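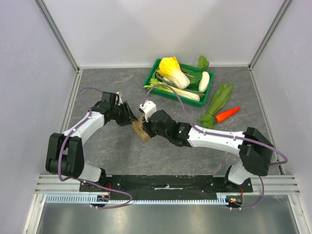
The decluttering challenge, week whatever

I have now read three books on decluttering and watched more hours of strangers folding T-shirts than I want to admit, and I'm still not sold. My sister-in-law swears by it. She did the one where you get rid of 1,000 things in a year, and her house looks great, I will give her that. It also looked great before. She is a tidy person who found a tidy hobby.

I'm doing it anyway, because the garage got to the point where the car was living outside and it's January in Tirkville, which means scraping. So this is a report from the middle of the job, with my doubts attached.

First doubt: the numbers. Every one of these programs runs on a number. Get rid of 50 things this weekend. Cut your closet by 75 percent. Where does that come from? I have looked, and as far as I can tell somebody liked the sound of it. A box of old screws could be one thing or it could be hundreds, depending on how badly you want to hit your target. When I was following the Stameo plan (a paid app, two months, never again) I got a little green badge for throwing out dried-up pens. The broken dehumidifier, which took up the floor space of a small pony, earned me exactly the same badge.

Second doubt: the questions you are supposed to ask each object. Does it make you happy? No, it's a plunger. Have you used it in the past year? I haven't used the fire extinguisher in the past year either, and I plan to keep up that record. The questions work fine for sweaters. They fall apart the minute you leave the bedroom, and I notice the people on the videos hardly ever leave the bedroom.
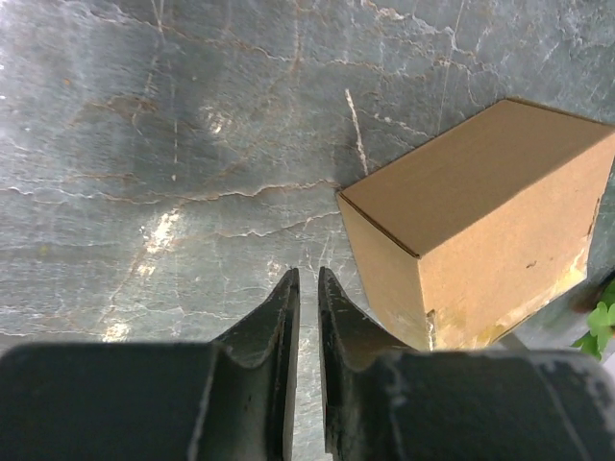 Cardboard is where I part ways with the experts completely. They all say to break down every box the day it arrives and get it out of the house, and I did that faithfully for most of a year, and then I spent nearly 50 dollars on moving boxes when my mother-in-law changed apartments. I felt like a fool. A plain brown box that's a bit scuffed on one side but still closes is a perfectly good box, and I'm not paying a store for a cleaner one. So now I keep a few, flat, behind the water heater shelf – well away from the heater itself, before anyone writes in. If they go soft or start to smell they go to recycling. That is my whole system and it doesn't have a name.

What I won't do anymore is keep full boxes I haven't labeled. I found one that had come with us through two moves, taped shut both times, and it was full of cables for things we no longer own. There was also a single ski glove. I can't defend that one.

Then there's the container racket. You can't tell me it's a coincidence that the people teaching us to own less all have a line of bins to sell. The Kedholm ones are the worst for this. They look lovely in the store, and then you get them home and they're a half inch too deep for any shelf ever built, so you need the Kedholm shelf too. I had four of them. They went in the donation pile, which I admit felt good, and I suppose that counts as decluttering working.

Donations are another thing nobody in the videos deals with. On screen the bags simply leave. In my life the bags rode in the back seat for weeks. The thrift store on Probert Street takes drop-offs from ten in the morning until 2, which is when I'm at work, and they don't want particleboard furniture, which is what I had. I ended up putting a bookcase on the curb with a sign. It rained. You can guess the rest.
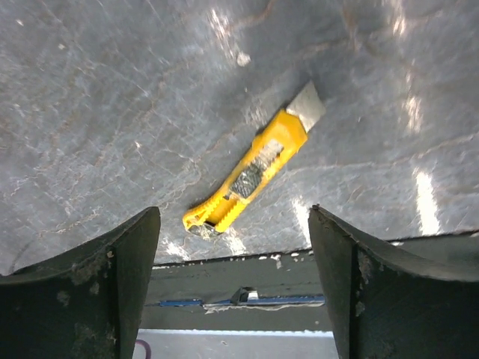 Posted by The Reluctant Sorter

To be fair to the whole business, some of it has helped. Doing one shelf at a time is sensible, although my grandmother could have told me that for free. Putting things where you use them is sensible too. The good scissors live in the kitchen now, and the tape is in the same drawer, and I've stopped buying new tape every time I wrap a present.

But I don't feel lighter. The books promise you'll feel lighter, and that your sleep will get better, and in one case that you'll be kinder to your spouse. I slept the same. My husband reports no change. What I have is a garage with a car in it, at least on the left side, and a strip of bare floor that the kids have already claimed for their bikes.

I'll do the paint cans next. The county only takes them in spring, so until then they're staying in a row along the back wall, making no one happy.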